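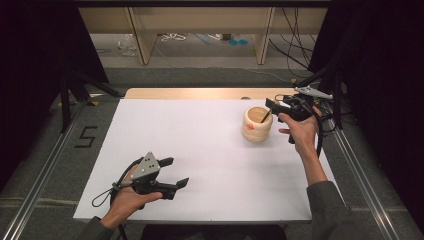 Crème sur blanc, avec un petit point orange.

Objet : Re: [murs-anciens] quel blanc pour une pièce au nord ?

Bonjour la liste,

Je reprends le fil de Mpho parce que je sors tout juste de la même galère et que j'ai encore de la chaux sous les ongles (au sens propre, enfin, au sens sale). Chez nous c'est l'ancienne buanderie, enduit à la chaux de je ne sais quelle époque, une seule fenêtre, au nord, et un mur d'en face qui renvoie une lumière grise toute la matinée. On voulait du blanc. Simple, hein ? J'ai fini avec neuf échantillons sur le mur et une belle dispute conjugale.

Première chose, j'ai arrêté de regarder les nuanciers à plat sur la table. J'avais pris ceux de Rilta et d'Urnico, très jolis tous les deux, mais une pastille imprimée sur du papier lisse n'a rien à voir avec un badigeon sur un enduit qui a des creux et des bosses. Maintenant je badigeonne des carrés de 50 cm à même le mur, je mets deux couches, et je laisse sécher quatre jours avant de donner mon avis. Le badigeon frais est presque transparent, on croit qu'on s'est trompé de dosage, on en remet une louche, et au réveil on a de la craie en plaques. Je l'ai fait deux fois avant de comprendre.

Ensuite il y a cette histoire de blanc « chaud ». Tout le monde m'avait dit : pièce au nord, donc blanc chaud, donc une pointe d'ocre jaune. Eh bien chez moi l'ocre jaune a viré au verdâtre, un vert de vieille salle d'attente ! Ezequiel Rosales m'avait pourtant prévenu ici même, en mars, et je ne l'avais pas écouté, pardon Ezequiel. Ce qui a marché, c'est une pincée de terre de Sienne calcinée dans le seau, vraiment une pincée, délayée la veille dans un fond d'eau. Et encore, « chaud », ça dépend de ce qu'on met à côté : le même crème passe pour du blanc tout seul, et devient franchement jaune dès qu'on le pose sur un blanc de blanc.

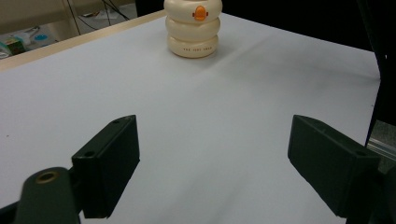 Mpho Joubert a écrit, le 2022-01-15 :

> Bonjour à tous,
> Je dois refaire une chambre exposée au nord, enduit chaux-sable en assez bon état sauf sous la fenêtre, où ça poudre quand on passe la main. Le vendeur me pousse vers un blanc cassé tout prêt, en phase acrylique, en m'assurant que « ça respire ». J'ai des doutes. Est-ce que quelqu'un a comparé avec un badigeon maison ? Et si je teinte moi-même, comment retrouver la même couleur d'un seau à l'autre ? Le plafond est déjà blanc pur et je n'ai pas envie d'y toucher, j'ai le dos en compote.
> Merci d'avance,
> Mpho

Alors, dans l'ordre.

L'acrylique sur un enduit qui poudre, je ne le ferais pas. J'en ai décapé dans le couloir, ça partait en grandes peaux avec le sable collé derrière, et j'ai dû reprendre l'enduit. Sous ta fenêtre, brosse à sec, mouille bien, passe un lait de chaux très clair et regarde si ça poudre encore. Si oui, cherche d'où vient l'eau avant de choisir une couleur (chez moi c'était l'appui de fenêtre, fissuré en dessous, invisible sans se mettre à quatre pattes dans les orties).

Pour retrouver la teinte, je pèse tout, pigment sec et chaux, sur une balance de cuisine réformée. Mon dernier seau est à 58 g de pigment et j'ai écrit le chiffre au feutre sur le couvercle. Yu-ting Siu, elle, prépare tout d'un coup dans une grande poubelle et puise dedans, ce qui règle la question si on a la place. Dans tous les cas on change de seau dans un angle, jamais au milieu d'un mur !

Le plafond blanc pur, maintenant. J'ai le même problème et je l'ai laissé tel quel. Le soir, à la lampe, on ne voit aucune différence. Le matin on la voit, et ma foi je m'y suis fait. Par contre j'ai arrêté la couleur du mur deux doigts sous le plafond, avec une petite bande blanche qui descend, et la ligne qui n'est pas droite se remarque beaucoup moins.

Ah, et méfiez-vous du noir à côté. J'ai essayé des interrupteurs noir mat, et le blanc autour a pris un coup de froid terrible. Je suis revenu à la porcelaine.

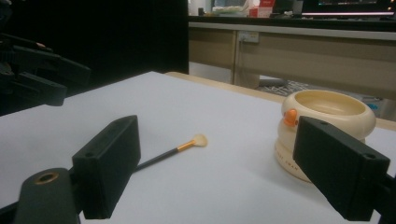
Deux noirs mats et du blanc au milieu.

Question à mon tour : quelqu'un a-t-il déjà mis de la caséine dans un badigeon teinté ? Cristóbal Painemal en parlait dans un vieux message que je ne retrouve plus dans les archives, avec une recette au fromage blanc. Je voudrais que le bas du mur arrête de blanchir les manteaux, mais j'ai un peu peur de l'odeur et beaucoup peur du chat.

Mpho, si tu veux un peu de ma Sienne, il m'en reste un demi-pot, je te l'envoie dans une enveloppe à bulles.

Bonne soirée à toutes et tous,
Abundio Montes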